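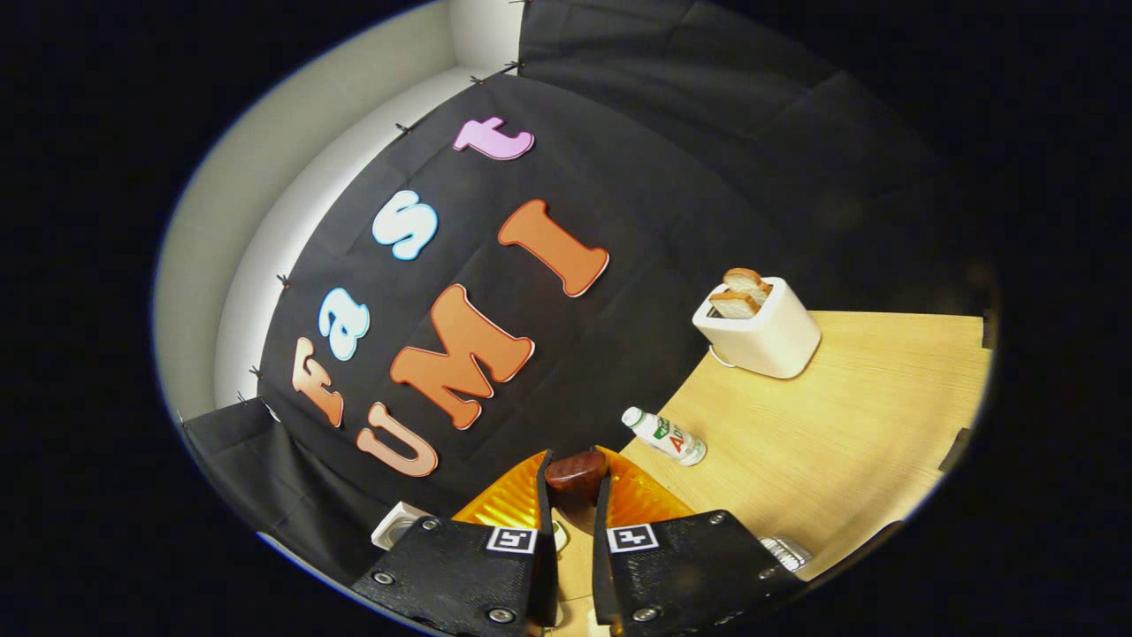 Foam letters on black cloth backing

Display and Sign Assistant, part-time
Haleo Display Workshop, Lorkport
Posted 2023-02-05

Haleo makes window displays, lobby signs and exhibit panels for shops, libraries and small museums in the Lorkport area. We are hiring one part-time assistant to work in the shop and go out on installs. The job is permanent and opens because our orders from schools and libraries have grown past what the present crew can handle.

The work

You will cut, sand, paint and mount letters and shapes in foam, card and wood. Most jobs start from a drawing supplied by our designer. You check the sizes against the order sheet, cut the pieces, finish the edges and lay everything out on the floor before it is fixed to a backing. Fabric backings are stretched, clipped or stapled depending on the wall. You will learn all of these methods here.

Two or three times a month you will go out with the van to put up or take down a display. Some installs start before the shop opens, and a few run into the evening. You will know the dates at least 14 days ahead.

Other regular tasks:
Keeping the paint shelf and the cloth rolls in order
Packing finished pieces for pickup
Repairing returned rental letters and backings
Writing down hours and materials on each job card
Sweeping the cutting area at the end of a shift

Hours and pay

24 hours a week, spread over four days. The usual shift is 9 a.m. to 3:30 p.m. with an unpaid half-hour lunch. Pay is $19.50 an hour during the first three months and $21 after that. Evening installs are paid at time and a half. You get 9 paid days off a year plus public holidays. We close the last week of December and pay regular hours for it.

There is no health plan with this position. We would rather say so now than at the interview.

What we are looking for

You should be able to measure accurately and cut to a line. Experience in sign making, theater sets, framing, upholstery, model building or shop displays is useful. If you learned these things at home or in a school class, that counts too, and we would like to see what you made.

You need to be able to lift 48 pounds and work from a stepladder. A driver's license is helpful but not required, as long as you can get to the shop on your own. The number 5 bus stops at Kratochvíl Street, a short walk from our side door.

You should be comfortable reading an order sheet in English. Spelling matters in this trade. Every layout is read aloud by two people before anything is glued, and you will be one of them.

About the shop

We are in the former Stoller furniture building, on the ground floor. The cutting room has dust extraction and the paint room has its own fan. Masks, gloves and ear protection are supplied. Bring your own work shoes with closed toes. There is a kitchen with a refrigerator and a stove, and bike parking in the yard. The heating in the front room is slow in winter, so dress in layers.

You will report to Drahomíra Gajdoš, the shop manager. She plans the week's work and will train you for the first month. After that you will have your own jobs, starting with the smaller letter orders.

How to apply

Bring or mail a one-page letter and a list of past work to the shop office. Include up to six photos of things you have made, printed or on a memory stick. Put your phone number on the first page. Applications we received in January for the earlier summer posting are still on file, and you do not need to send your photos again, only a short note saying you are interested in this position.

Please tell us in the letter:
Which days of the week you cannot work
The earliest date you could start
Whether you drive

We read applications as they come in and will keep the posting up until the job is filled. People we want to meet will get a phone call. The interview takes an hour and includes a short paid trial, in which you cut and mount one word from a drawing. Tools and materials are provided.

Questions about the job can be left at the office counter or by phone during shop hours. Please ask for Drahomíra.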